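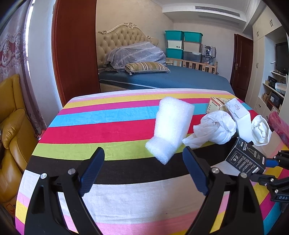

My side of the bed. Rainbow stripes, packing foam.

Home About Archive Grumbles Contact

Why I've stopped taking advice about sleep

Posted by Elīna Vaher, 7/29/24

I've been a bad sleeper since I was fourteen, and in that time I've been told the cause by a dentist, two bosses, a man selling blinds and my mother-in-law. They all had a different cause. The man selling blinds thought it was light.

What's changed in the last few years is that the advice now has a checkout button under it. You can't read three paragraphs about waking at 3 am without being offered a pillow. I've bought some of this stuff, so I'm not writing from any great height. I want to set down what I paid for and what I was promised, mainly so I can come back and read it the next time I'm awake at that hour with my credit card nearby.

The mattress

We bought a Stelard in June last year. It cost $1,409 on special, and I have never known it not to be on special. The full price seems to exist so that it can have a line drawn through it. It has 1,000 springs, according to the label, and the fellow in the Ivport showroom said this number as though I'd been walking about asking people for a mattress with 1,000 springs. I asked him how many my old one had. He didn't know. I asked how many would be too few. He said it depended on the springs.

That was a fair answer and I wish he'd led with it.

We lay on it in our coats for five minutes with a couple waiting behind us. Then we bought it, which tells you how much my doubts are worth when my back is sore. It's a decent mattress. The old one was seventeen years old and had a valley in it, and I suspect any new mattress would have felt like a miracle for the first fortnight. I slept better for those two weeks and then I slept the way I sleep.

There was a trial period. You could send it back if you weren't satisfied, provided you could get it down the stairs, wrapped and unmarked, on the morning they named. I'd love to know how many people manage that. I'd also love to know whether everyone else gets counted as a satisfied customer, as I assume I was.

The reviews

Before we paid I read the reviews, or a good slab of the 656 that were up on the site at the time. I don't think they were fake. I think they were written too early. Most of the ones I opened had been posted within a week of delivery, when you've just spent a lot of money and the room smells new. People wrote things like "best sleep of my life after one night". One night! I had the best sleep of my life on the floor of a ferry once and I'm not going to buy a ferry.

The bad reviews weren't much more use. They were nearly all about the delivery. A truck came late, a driver was short with someone, a box went to number 14. I can't blame them, I'd have written one too, but I was trying to find out whether the edge sagged. (The edge sags.)

What I'd pay attention to is a review written after two years by someone who was a bit bored by the question. Shops don't send the reminder email at two years.

The ring

The Rautiainen ring was a present, so I'll be careful. It cost $300, which I know only because I looked it up, and you wear it to bed and in the morning your phone gives you a number out of a hundred. I wore it for four months.

Here is my trouble with it. On mornings when I felt fine and it gave me a 58, I started to feel rough by ten o'clock. On mornings when I felt like death and it gave me an 84, I argued with it. So either it was telling me what I already knew, or it was telling me something different and I was letting a bit of jewellery overrule me. I couldn't work out which situation I was supposed to be grateful for.

It also claimed to know how much deep sleep I'd had. Maybe it did. I have no way of checking, and neither do you, and I find that a very comfortable position for the people who make the thing. When a kitchen scale is wrong the cake comes out funny. When a sleep number is wrong you just have a slightly odd opinion of your night.

My husband says I never gave it a chance. He may be right. He also falls asleep in the dentist's chair, so we're not working from the same evidence.

The rules

Then there are the free things, and I'm softer on these because they haven't cost me anything. Keep the room cool. Get up at the same time. No screens for an hour. No coffee after lunch. I've done every one of them, for weeks on end, and I'd say the getting up at the same time made a small difference and the rest made none that I could see. I'm one person and I kept poor notes.

The screens one puzzles me. I was told it was the blue light, so I turned on the setting that makes the phone look like weak tea, and then I lay there reading an awful news story in a warm amber colour. I don't see how the colour was the problem. My grandmother didn't sleep either and all she had was the wireless and a grudge against her sister.

I do think some people are properly ill with this and should see a doctor, and I did see one, and she was the only person in the whole business who didn't seem excited. She asked how I managed during the day. I said all right, mostly a bit slow until eleven. She asked whether that was getting worse. I said no. She said a fair few people sleep like me and then she checked my blood pressure. I was annoyed for a week. I'd wanted a condition.

Where I've got to

The ring is in a drawer. The mattress stays, as we can't get it down the stairs. I still get up at half past six whatever happened in the night, and when I wake at three I go and sit in the kitchen with the crossword for a while and then go back to bed. Sometimes that works. I haven't tracked it.

A reader emailed after my last post about magnesium to ask if I'd tried the spray kind, on the soles of the feet. I haven't. If you've used it for longer than a month I'd like to hear about it, and I'd like to hear what else you changed that month.

14 shares 6 comments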